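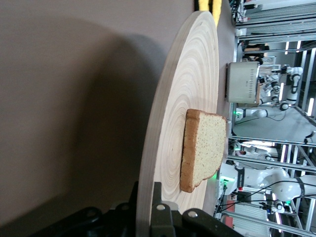

One slice of white bread on the big round plate.

I've been meaning to write about plates since September, so bear with me! I found this pale wooden one on the 2 dollar shelf at the Graruvcombe swap and I love the rings on it – they go round and round from the middle like a record. It's far too big for one slice of bread, I know, but that's how I like my toast bread served, with plenty of room for crumbs and a dab of jam on the side.

Thitima Onsri asked how I look after mine. Wipe it with a damp cloth, dry it standing up, and rub in a little oil when it starts to look thirsty (never the dishwasher, please). She has 86 recipes for stale bread, by the way, and the bread pudding one is going in the next issue.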